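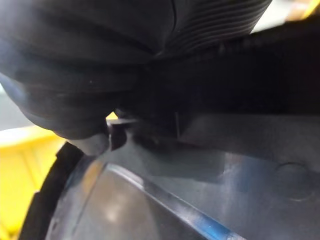
软质夹爪和硬质夹爪，哪一种更适合抓取表面光滑的塑料件？

就Talness公司目前的测试结果看，软质夹爪更合适，但动作要慢一些，闭合力也需要按零件逐一设定。

首页 > 新闻 > 自动化 > 末端执行器

阅读时间：2分钟

Talness公司位于Drurnthorpe的试验车间3月完成了一轮夹爪对比测试。参加对比的有两种夹爪：一种是公司自行改进的软质指套夹爪，内部代号Mwaipopo；另一种是车间原来使用的平行硬爪。两者先后装在同一台机械臂上，控制器和腕部相机均未更换。

测试共进行900次抓取，每种夹爪各占一半，零件为36种塑料外壳和盖板。抓取失败合计101次，其中硬爪占多数，主要问题是零件在提起时打滑，或在弧形边缘处偏转。软质夹爪的失败多出现在零件彼此紧靠的时候，指套较厚，不容易插进缝隙。

负责测试的工程师Pendo Rotich说，腕部相机离零件太近时画面会变软，半透明材料上的反光也会干扰边缘识别。“换夹爪解决不了这个问题，下一步要调的是相机的安装角度和补光。”

她还提到，软质指套的磨损情况还没有足够数据，这一轮没有把更换成本算进去。

Talness计划5月在Prernulcombe的分厂继续测试，届时将加入一款较窄的指套，并对比两种控制器的力反馈响应。硬爪在分厂现有工位上暂时保留。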